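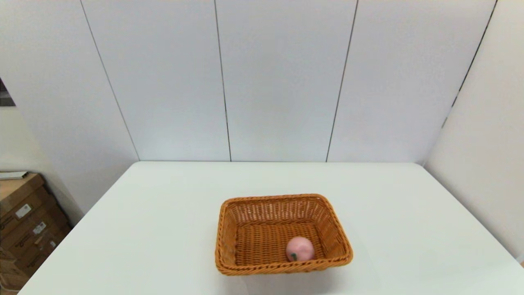

Esten 卖编织篮，也上门帮人收拾厨房和餐桌。两件事放在一起，容易让人以为我们的主张是“买了篮子，家里就整齐了”。我们不这么看。做这行久了，见过太多买回一摞收纳筐、台面反而更满的家庭，对“收纳神器”四个字，我们比多数顾客还要警惕。一张白色的桌子，放一只橙褐色的藤编篮，篮里搁一个粉红色的果子，看着当然舒服；可是舒服有多少来自篮子，有多少来自桌上没有别的东西，值得先想清楚再付钱。卖篮子的人讲这种话，听着像另一种推销，您有这样的怀疑，我们也没有什么好办法打消，只能把自己怎么做事、卖什么、不卖什么写在下面。

## 怎么开始的

Innes Swanson 原先在一家叫 Bellamy 的家居店管陈列。陈列的工作说穿了就是让一张桌子看起来有人住，又没有人真的在住：没有药盒，没有充电线，没有孩子从学校带回来的通知单，水果永远是那几个，永远不会有人去吃。她在那里做了九年，后来对这份手艺越来越起疑。顾客照着店里的样子买全套回去，过些日子拿着照片来问，为什么自家的桌子怎么摆都不像。她的回答一直是再添一块桌旗，或者换一个大一号的托盘。离职的时候她说，那些回答里没有几句是她自己信的。

Gilberto Ayala 是编篮子的，在 Virnitz 有一间小工坊，门脸很窄，夏天要把料堆到走道上。Bellamy 曾经向他订过货，他送去的篮子被退回来一批，理由是收口的辫边粗细不够统一，摆成一排不好看。他不服，认为一只篮子在家里从来不会摆成一排。两个人就是在那次退货时认识的，当时吵得不太愉快，吵完之后 Innes 把退货里的一只买走了。

Esten 这个名字没有含义。常有人来问是不是哪种藤的名字，或者某种北欧语言里的“安静”，都不是。当初要登记，想要的名字都被用掉了，剩下这个念起来还算顺口。

## 我们对“收纳”的看法

市面上的收纳建议，有一大半是替容器找活干。先有盒子，再问盒子里能装什么。抽屉里塞分隔盒，分隔盒里再放小袋子，拿一把削皮刀要过三道关，用完随手一扔，又回到台面上。这种系统在完成当天最漂亮，往后就看主人有多少毅力。我们不太相信毅力，尤其不相信晚饭后的毅力。

我们也不怎么相信“断舍离”一类的口号。它对衣柜也许有用，对厨房常常帮倒忙。一年只用一次的大汤锅，扔掉以后到了那一天还得去借。东西多不一定就是病，很多时候只是放的位置跟用的位置隔得太远。

至于统一的罐子、统一的标签，我们见过贴着“面粉”的罐子里装着糖，原因很简单，面粉吃完了，糖正好没地方放。标签是贴给客人看的，住在里面的人靠的是记忆和气味。您要是喜欢标签，尽管贴，我们只是不收这份钱。

那么篮子有什么用？照我们的经验，用处比商家说的小，比反对者说的大。敞口的篮子只干一件事：给一小类天天要用、大小不一、又会滚的东西画出边界。水果是最典型的一类。一个圆的果子单独放在平桌面上，总得有人惦记它会不会滚下去；有了四面的边，就不用惦记。边沿高过果子太多，里面的东西容易被忘掉，忘到发软；边沿太矮，又跟没有差不多。篮壁从底往口微微向外张开，手伸进去不用拐弯，眼睛从侧面也能看见里面还剩什么。这些讲究没有一条称得上发明，都是老样式，我们只是没有把它们改掉。

## 篮子本身

我们只卖方形带圆角的浅篮，尺寸有三种，名字就叫小、中、大。曾经有合作方建议取一组诗意的名字，我们试着取过，结果打电话来的顾客还是说“中间那个”。

每一只都是编的，所以每一只都不太一样。我们不打算把这句话说成优点。有的顾客喜欢，有的顾客收到货觉得和网页上的颜色差了一截，这两种反应都合理。藤料本身深浅不匀，内壁和外壁在光下看起来也会像两个颜色，窗边和灯下又是两回事。您若要求颜色分毫不差，注塑的篮子更合适，也便宜，我们可以告诉您去哪里买。

关于“天然材料”，也请别太当真。天然的东西会发霉，会掉屑，会被猫抓。放在水槽旁边的篮子寿命都不长，这一点我们在卖之前就会说，仍然有人不听，之后来问能不能换。答案写在退换那一节。也有人问藤编是不是更环保，我们回答不了。料从产地运过来要走很远，路上的账我们算不清，别家算得那么清楚，我们也想知道是怎么算的。

有几件事可以确定：

- 收口是绕四边的一圈粗辫边，提的时候手握在这里，坏也常常先坏在这里。断一两股可以修，把篮子寄回 Virnitz，Gilberto 会重新绕。
- 底是编的，有缝，米和豆子会漏，樱桃的梗会卡住。
- 不要用水泡。脏了用拧干的布擦，放在通风处，别放暖气上。
- 我们不送内衬布。加了内衬就要洗内衬，洗过会缩，缩了又不服帖，最后总是被塞进抽屉。

Gistier 是我们唯一有过的另一条产品线，一套可以叠放的有盖编盒，卖了两季就停了。停的原因不体面：盖子太好盖，东西放进去就再也没人打开。有位顾客在里面找到过前一年的核桃。库存里还剩一些，您若执意要买，可以写信，我们会先劝一遍。

## 上门整理是怎么做的

多数预约从一通电话开始，Innes 会先问您为什么觉得家里乱。这个问题不太礼貌，但很有用。有些人说不上来，只是刚看过别人家的照片。遇到这种情况她会建议过些日子再打来，多数人就不打了。我们因此少做了不少生意，会计每年都要提一次。

真正上门时，流程很短。

**先看，不动手。** 请您照平常的样子做一顿饭，最好是赶时间的那种。我们站在一边，看东西从哪里拿出来，又被放到哪里。事先收拾过的厨房看不出问题，所以请不要为了我们打扫。有人还是会打扫，我们理解，只是那天看到的东西要打个折扣。

**再清一张桌面。** 一次只清一张，通常是餐桌。上面的东西全部拿走，放到地上，桌子擦干净，空着过一晚。第二天早上您自己把要用的拿回来。回来的东西一般少得让人意外，没回来的也不急着扔，装箱写上月份，放到看不见的地方。

**最后才谈容器。** 到了这一步，很多家庭发现一个都不需要，或者柜子里本来就有合用的盘子和碗。要是确实需要，我们会建议只添一只，用一阵子再说。我们上门时不带货，篮子留在店里，免得站在您家厨房里不好意思不买。

每次上门最长 2 小时。再久，主人会累，累了就开始乱做决定，把还在用的东西也扔掉。过后我们会打一次电话，问桌子现在是什么样。回答“又乱了”的很多，我们如实记下来。行业里喜欢展示整理前后的对比照片，我们不拍。所谓“之后”通常只维持到下一次买菜，拿那一刻来代表一个家，我们觉得有点占便宜。

## 小班课

每年 November 开始有一轮小班课，地点在 Virnitz 的工坊，白天上课，下午四点以前结束，因为天黑以后看不清编纹。每班最多 15 人，多了工具不够分。

课上教两样东西：编一只小篮，和布置一张每天要用的桌子。编篮子的部分由 Gilberto 教，他不爱讲话，错了会直接拆掉重来，介意的人请慎重报名。一天之内您编不出好看的成品，角会鼓，边会歪，底会翘，我们看过的宣传里说零基础半天出作品的，多半是老师在午饭时间替学员收了边。我们不替。没编完的可以带走，也可以留在工坊，下回接着编，留下来的有几只已经落灰了。

布置桌子的部分由 Innes 教，内容主要是往下撤东西。学员一开始都想往上加，加花、加烛台、加一叠没打算看的书。她会问每一件东西晚上吃饭时挪到哪里去，答不上来的就撤。争论最多的是花瓶。她对花瓶没有定见，有人说每晚都愿意挪，那就留着。

课后不发证书。有人问过能不能开一张，说是应聘要用。我们不清楚哪一家会因为这样的证书录用人，也不愿意让您花钱去试。

## 价格和退换

价格写在商品页上，全年一样。没有限时折扣，也没有原价划掉再写一个数字的做法。运费另算，偏远的地方运费有时比小号篮子还贵，下单前请看一眼，别等结账时生气。

收到后不喜欢，寄回来就退，篮子没有弄湿就行。理由可以不写。写了我们会看，写“放在家里没有想象中好看”的最多，我们觉得这是很诚恳的理由，有时候还会想回信说您判断得对。

弄湿、发霉、猫抓的不退，可以修的收材料费。修补要排队，冬天尤其慢，Gilberto 的手天冷会疼，我们不催他。

上门整理做完以后觉得没有用，也请告诉我们。退过款的有几家，其中一家后来又约了一次，结果仍旧不满意。我们去看过，问题出在餐桌正对大门，全家进门都往上面放钥匙和信，换谁来整理都一样，得挪桌子，可是那家的房间挪不开。这种情况我们没有办法，也不认为别人一定有。

## 对我们的批评

有几条批评反复收到，放在这里，省得您再写一遍。

说我们态度冷淡。电话里确实如此，来店里会好一点。

说网页上的桌子太干净，和我们讲的道理对不上。说得对。

说我们一边劝人少买，一边开着店，有点矫情。Gilberto 的说法是，面包店也不会劝人一天吃十个面包。Innes 认为这个比方不成立，面包吃完就没了，篮子会一直在那里。两人至今没有谈拢，谈拢以前，店照常开，篮子照常编。

## 联系

写信比打电话快。来信请说明您家餐桌的长宽、平时几个人吃饭，以及桌上现在有什么，不必附照片，用字写就行，写不全也没关系。想只看篮子的，工坊上午开门，门铃不太灵，请敲门。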